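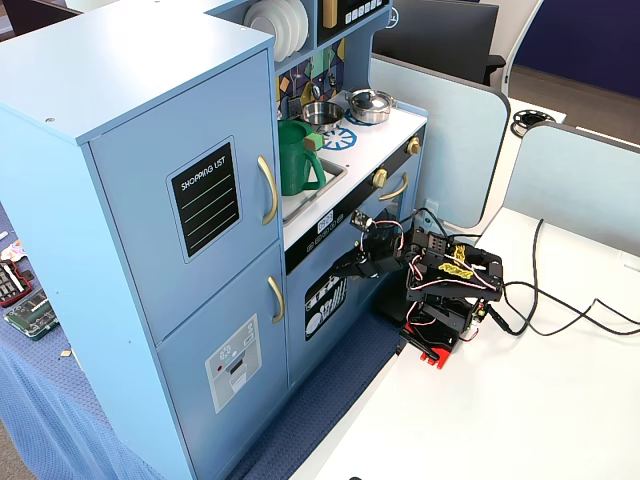

A light blue play kitchen, with SHOPPING LIST on the upper door.

Zoritz Soup Box: README

Welcome, and thank you for downloading the Soup Box! It's a collection of 400 home soup recipes, typed up from handwritten cards and set out in one plain table so that you can sort them, search them, print them or fold them into a project of your own. I started it for a very selfish reason (I had a bag of split peas, half a cabbage and no idea what to do with either) and it grew from there into something I thought other people might enjoy too.

This file covers what you get, how the columns work, and a few oddities you'll want to know before you start cooking or sorting. This version is dated August 4, 2022.

What's in the folder

soups.csv
The main table, one recipe to a row. If you only open one thing, open this.

ingredients.csv
Every ingredient on its own line, tied back to its soup by the recipe number. Handy if you want to look up everything that uses barley.

spellings.txt
A running list of words I changed so that they match from card to card. Scallions, green onions and spring onions were all over the place, and they're all "green onion" now.

cards-as-written.txt
The original wording, misspellings and crossed-out bits included, for anyone who likes that sort of thing as much as I do.

Where the recipes came from

The cards arrived in three boxes, which I call Zimano, Andrade and Clumelberg, and you'll see those names in the column marked "box". Zimano is mostly bean and vegetable soups. Andrade has the fish chowders and a whole run of chicken soups that differ only in which noodle goes in. Clumelberg is the odd one, full of cold fruit soups and dumplings, and it's also the box with the hardest handwriting, so please be a little forgiving there.

I typed the cards in the evenings, starting in January, and I kept to one rule the whole way through: if the card says it, the table says it. That means you'll find "butter the size of a walnut" sitting in the amount column right next to sensible things like 2 cups. I did try converting those early on, and I wasn't happy with it at all. My walnut and somebody else's walnut made two very different soups!

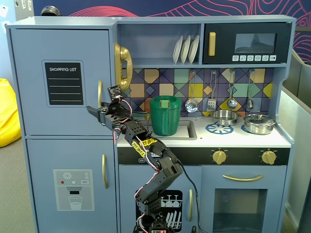 So the amounts stay as they were written, and there's a second column called "amount_guess" where I put my own best reading in cups, spoons or ounces. Use it if it helps you, and leave it alone if it doesn't. Where I really couldn't tell, the guess is blank.

The columns in soups.csv

recipe_no: the number I gave the card when I typed it. Numbers follow the order of the box, so neighbors in the table were neighbors in the box.

title: as written on the card. There are a good many called just "Soup."

box: Zimano, Andrade or Clumelberg.

serves: how many people it feeds, if the card says. Lots of cards don't.

minutes: simmering time only. Soaking beans and making stock are not counted, so read the steps before you promise anyone dinner.

steps: the method, in the cook's own words.

tried: yes or no. I've cooked 30 of these myself, and those are the ones marked yes. Everything else is typed faithfully and untasted by me, so please use your own good sense with salt.

notes: anything scribbled in a margin, such as "too thin" or "double the garlic" or, on one of the dumpling cards, simply "no."

Things to watch for

Some soups appear twice, in slightly different versions, and I've left both in. If you're counting how often carrots turn up, you may want to weed those out first.

"1 can" is never explained on the cards. My guess column treats it as a regular soup-size can, but a few of the tomato recipes taste better with a bigger one.

Storage advice on older cards is sometimes not what we'd follow today. Please cool your leftovers promptly and keep them in the refrigerator, whatever the card says about leaving the pot on the back porch.

If your spreadsheet program turns fractions into dates, bring the amount column in as text. I lost most of an evening to that one.

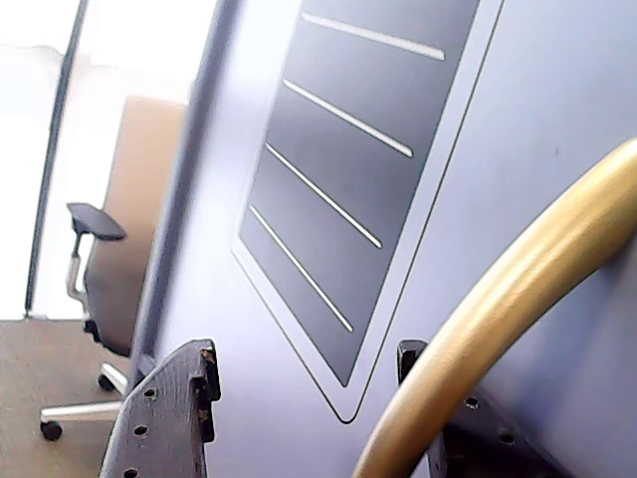
Using and sharing

You're welcome to cook from the Soup Box, copy it, reprint it in a club cookbook or use it for a class. Please mention Zoritz Soup Box somewhere, and keep the box names attached to the recipes if you can.

Corrections

If you spot a typing mistake, send me the recipe number and the line as you think it should read, and I'll check it against the card. Corrections go into the next version along with a short note of what changed. I'm also still puzzling over an ingredient in the Clumelberg plum soup that looks like "fenlow," so if that's a word in your family, please write!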